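# Who's Eating All the Electricity? Standby Power in Our Student House

03/02/2024

Right, so this project started with a row about a bill. There are four of us living at Clemudholm (yes, the house has a name, no, it isn't grand) and the winter bill was so bad that Darragh Flanagan stuck it on the fridge and we all started blaming each other's hair straighteners. 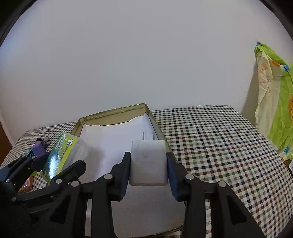
I'd been looking for a topic anyway, so I asked whether I could measure what the house uses when we're all asleep. My tutor, Sándor Pap, said yes as long as I wrote down every reading, even the boring ones. Most of them were boring!

## What I did

I borrowed a plug-in energy meter from the physics store and tested 36 things, from the telly to a toothbrush charger. Each one stayed on the meter overnight, switched on at the wall but not being used. I left out the fridge and the freezer, as they've got proper work to do.

It was slower than I'd planned. The first meter (a Sellow) lost its readings whenever I unplugged it, so I swapped to a Sleiman one and had to do the first week again. I also forgot two nights completely, and one night somebody made toast on my test socket.

## What I found

Phone chargers with no phone on them hardly moved the meter. I was properly surprised, my mum has been telling me off about those for years. The worst by miles was the old games console in the lounge, then the printer, which we've used maybe twice.

Scaled up to a year, everything together came to 878 watts per person per… no, sorry, I had that wrong in my draft and Sándor circled it. It's 878 watt-hours a day for the whole house.

## Problems

The meter isn't great at very low readings, so the chargers could be a bit out. I'd like to repeat it in April when the heating timer is off. Riva next door has offered her house too, and she owns two printers.

For now the console goes off at the wall at bedtime, and Darragh has taken the bill down.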